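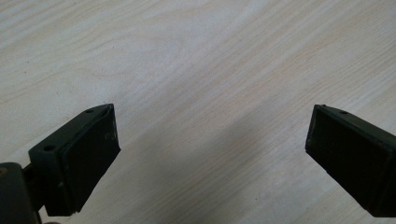 Hand-held gripper with its fingers apart over a wooden tabletop.

The Zitine is a hand-held two-finger gripper, and I've looked after the one at Drondale since October, so forgive me if this entry leans on my own habits! Each finger carries a flat black pad, and the pads are what you'll fuss over most. I wipe mine every 20 sessions with a barely damp cloth, then look along the edges for scuffs. Small marks are fine — a lifted corner isn't.

Setting up goes best over a clear table. Open the fingers fully, look down between them and check that the pads lean in by much the same amount.

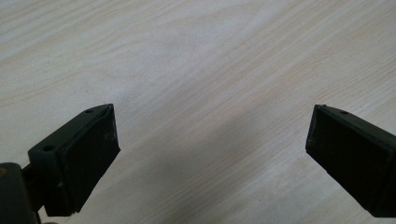
If one sits further back, slacken its screws a quarter turn, nudge it and tighten again (Tracey Heywood does hers with the fingers closed, which I can't get on with at all). Then I run 9 slow open-and-close strokes and listen for clicking at the linkage.

Ours had done over 730 hours before it needed new pads. Woo-jin Kang fitted the spares from Pradgate and left the old pair in the top drawer, in case anyone wants them for practice.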